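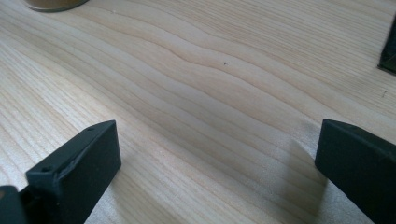
Which subtitle formats does Bonari read?

It reads SRT, WebVTT and the plain text export of older disc rippers. Image subtitles, as they are stored on the disc itself, must be converted to text before.

Bonari
Subtitle timing for people who bought the same film in two regions

Discs sold in PAL countries often run a little faster than the same film on an NTSC disc. If you take the subtitles from one and play them with the other, they drift more and more until the end. Bonari corrects this drift and writes a new file. Your original file stays as it is.

Contents of this folder
bonari.py: the program
pairs/: 516 subtitle pairs used for the tests, in 4 languages
wengate.cfg: default settings
CHANGES.txt: history of the versions

How to run
python bonari.py input.srt output.srt --from pal --to ntsc

With the option --offset you can move all lines by a fixed number of milliseconds. Some discs have a long studio logo at the start, and for these 2,000 is a good first value.

Known problems
Files with more than 5 lines in one subtitle are refused.
Forced subtitles lose their mark when the input is WebVTT.
The Tiltlow reader does not yet accept Greek letters in file names.

The subtitle pairs were checked by hand by Sheila Hulme. The Kan edition of the settings is no longer maintained, please use wengate.cfg.

Last change: March 1, 2022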